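Light plastic washing basket or cane hamper for a small laundry?

Posted by tealeaf_mum in Home & Laundry
Asked in April, 2 replies

Hello all, hoping for some sensible advice from people who do more washing than I do (if such people exist!). We moved into a smaller place a little while ago and the laundry is really just a cupboard with folding doors, with the machine on one side and a narrow bench on the other. My old cane hamper came with us and I do love the look of it, but it's gone musty at the bottom and it snags anything knitted. I've lost the cuffs of two good jumpers to it now.

I've been looking at the plain plastic baskets with the holes in the sides, and also at a tall canvas one from Zervas, which is very handsome but was $117 last I looked, and I can't quite bring myself to do it. My questions are whether the holey plastic ones let enough air through for damp towels, whether they crack, and whether I'm going to regret giving up the lid. We are a family with a lot of sport in it, so the towels and socks never stop. Thanks so much in advance, and sorry for the essay.

Skivoseck
Go the plastic one. Had mine 12 years, it lives outside half the time and it's fine. Don't buy canvas, it stinks once it gets wet and you can't hose it out. You won't miss the lid.

Jorkix
I'll be a bit gentler on the canvas than the reply before me, because my sister has one and keeps it lovely, but she lives on her own and hangs her towel up to dry before it goes anywhere near the basket. With a house full of sporty kids I'd be on the plastic side too.

On the air question, it does depend on the basket. Some of the cheaper ones have a few token holes near the top and then solid walls the rest of the way down, and that's no good at all for damp things, as the bottom layer just sits there and sulks. What you want is slots over as much of the wall as possible. Have a look from the inside as well as the outside when you're in the shop, and if you can see plenty of the aisle through the sides you're on the right track. Even then I wouldn't leave a wet towel in there overnight. I drape ours over the edge first and push them in the next morning, and I've had no mustiness to speak of.
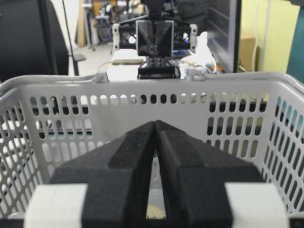 A thick rounded rim is the other thing I'd look for. The thin ones dig into your fingers something awful when you're carrying a full load out to the line, and on my old Ledex it was the rim that went first, right beside the handle, after I'd got into the habit of dragging it one-handed up the back steps (my own silly fault). Run your hand around the inside too, before you pay. Any little burrs left over from the moulding will catch your knits every bit as badly as the cane did, though a quick rub with fine sandpaper usually sorts that out.

As for cracking, sun is the big culprit in my experience. If it stays in your cupboard and only goes out to the line and back, I'd expect you to get years from it. Ours gets a wash with warm soapy water every so often, and an old toothbrush for the slots, where the lint likes to gather.

I did miss the lid for a week or two, I'll admit, mainly when visitors came! But you've got folding doors, so you can just shut the whole lot away. And do keep the cane hamper if you're fond of it. Give it a good scrub with a bit of vinegar in the water, let it dry right through in the shade, and it'll be perfect for spare blankets or the beach things. Mine holds wrapping paper now and looks very nice in the hallway. Let us know what you end up with, and measure the bench first, handles included!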